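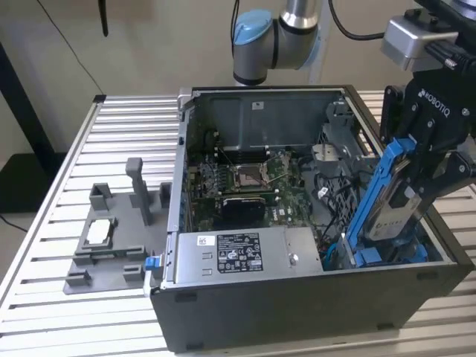
Robot cell takes over drive removal at Plorkska computer refurbishing shop

12 shares | 3 comments

Used desktop computers at the Plorkska refurbishing shop now go to a robot cell for hard drive handling. Technicians did the work by hand until this spring.
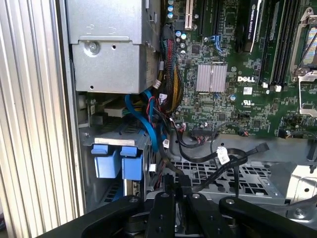 The gripper at an open Dell desktop, with the data cables and blue drive-bay handles inside the case. 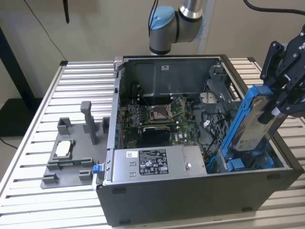

ARKBERG, 29 May 2021 – The cell was set up by the integrator Nornetti. A technician opens the case and lays the tower on its side on a slatted aluminum table. The gripper handles each drive in its blue plastic carrier. A gray 3D-printed fixture sits on the table to the left of the computer.

The shop received 2435 desktops last year. Drive handling took up most of the shift for three of its 30 employees, according to operations lead Zahira Sitompul. Those three now prepare cases, check cables before each run and log drive serial numbers. 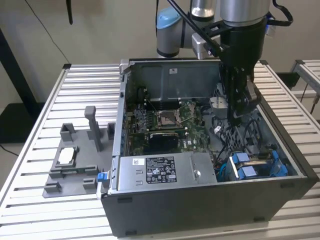 Sitompul said no jobs were cut, but the work has changed. "People used to lift and pull all day. Now they spend more time at a screen, and some of them like that less," she said. Cases with bent rails or stuck latches are still done by hand.

Operators get two days of training on stop procedures and fault codes. The shop plans to run 800 desktops through the cell by September, then decide on a second one at its Hutapea site.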